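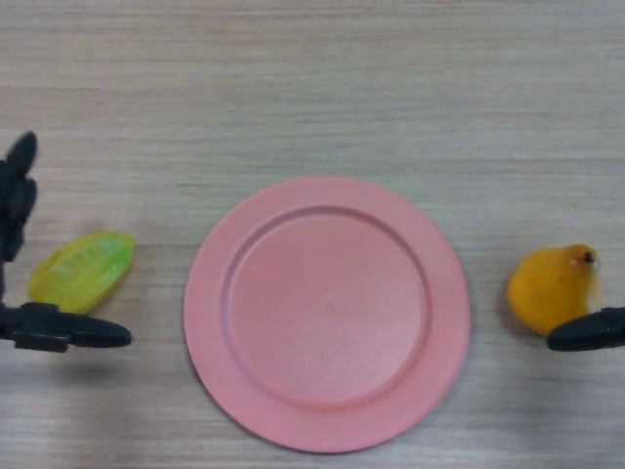 9/11/24. The Curkinness Residents' Dining Service completed its first full week under the revised meal schedule. Lunch is now served in two sittings of 30 minutes each, and the second was again oversubscribed. Residents with low vision have asked for tableware in a single strong color, and a plain pink plate with a broad rim stands out well enough against a pale wooden table to meet that request. The supplier, Ledel, has quoted for 500 pieces, with delivery in November. The quotation was forwarded to the district office without comment.

The soup order was short for the second day. A credit note has been requested. Evening attendance was 38. The east dining room will remain closed until the heating has been inspected.

Contact Curkinness Dining Service | Copyright 2024 | Back to top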